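# How Buyers Choose a Flat in a New Building: The Case of Onden Residence

Student project, Real Estate Economics
Authors: Ruxandra Anghel and Costel Lazăr
Coordinator: Viorica Bucur
Submitted: Jun 13, 2019

## 1. Why we chose this subject

In our city there are many new apartment buildings, and most of them are sold before they are finished. The buyer sees a plan, a price list and sometimes a show flat. We wanted to understand what the buyer looks at first in this situation, and what makes him sign or go away.

We took one building, Onden Residence, developed by the company Manole. It has 482 apartments in two towers, with shops on the ground floor. The sales office is run by the agency Dudton. We chose it for a practical reason also: Ruxandra Anghel did her summer practice at Dudton, in August, and the office manager, Anca Tudose, agreed to let us speak with clients after their visit.

## 2. What we wanted to find out

Our main question was the following: when people compare two flats of the same size in the same building, what decides the choice? We expected the answer to be price per square meter. Our second question was about the payment plan. The developer offers two forms of payment. In the first one, the buyer pays 20 percent when he signs and the rest at delivery. In the second one, the payment is divided in 4 equal parts, connected to the stages of construction, and the total price is smaller.

## 3. Method

We interviewed 20 visitors of the sales office. Each talk was made after the visit, in the small room near the entrance, and followed the same list of questions. We did not record the voices. One of us asked and the other wrote. In the evening we typed the notes and compared them, and where we did not agree about what a person meant, we left the answer out.

We also read the price list and the floor plans, and we made the way from the building to the tram stop on foot, in the morning and in the evening. The brochure gives this distance in minutes, and we wanted to see if a normal person with a bag needs the same time. We needed more.

Ruxandra Munteanu, our colleague from the statistics group, helped us to arrange the answers in a table. With such a small sample we did not calculate anything complicated.

## 4. Results

### 4.1 Position in the building

The position of the flat was mentioned more than the price. People asked on which side the sun comes, if the bedroom is next to the elevator, and what will be built on the empty land behind the second tower. The last question came back again and again. The office could only answer that the land has another owner, and several visitors told us that they will wait until they know more.

The high floors are more expensive, but not all visitors wanted them. Families with small children preferred the lower floors. One woman explained that in her present building the elevator is often broken and she carries the stroller by the stairs, so for her the view has no value.

### 4.2 Storage and laundry

We did not have this subject on our list, and it appeared by itself. In the plans of the smaller flats there is no storage room, and the washing machine is in the bathroom. The visitors stood in the show flat and asked where they will dry the clothes and where they will put the ironing board. The balcony is narrow, and the rules of the building do not permit drying racks there if they can be seen from the street.

After the first interviews we added a question about storage. For people who come from older apartments, a closet with a door is almost a room, and they were surprised that a new flat has fewer places to put things.

### 4.3 The payment plan

Most visitors liked the first form, with the larger payment at delivery, even if the total is higher. They said they feel safer when their money is still in the bank. Those who preferred the second form were mainly investors who want to rent the flat. Some visitors had read about Stestevum, a project at the other end of the city where delivery was late, and they brought it into the discussion without being asked.

## 5. Limits of our work

We spoke only with people who came to the office, so we know nothing about those who saw the advertisement and stayed at home. We also do not know who bought in the end. The presence of Ruxandra Anghel, who was known there as a trainee, could make some answers more polite than the real opinion.

## 6. What we recommend

For the developer, we propose 2 changes. The first is to show the storage space clearly on each plan, with measurements, including the height. The second is to give the visitors a written page about the neighboring land, with what is known and what is not known today.

For another group of students who may continue this work, we suggest calling the same people again after delivery. We have kept the list of questions and the empty table, and they can be requested from our coordinator. The added question about storage is number nine on the list, and it should be asked before the one about price, otherwise people are tired and answer it with one word.

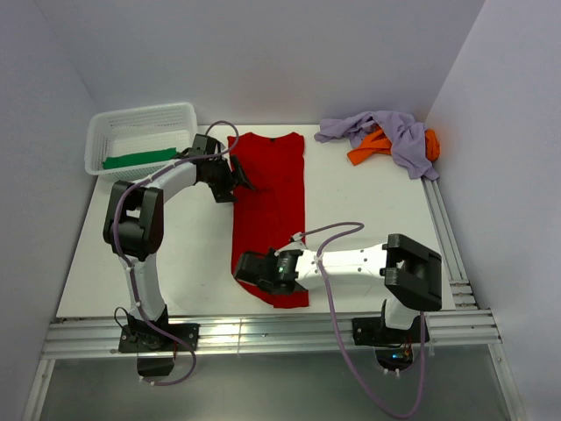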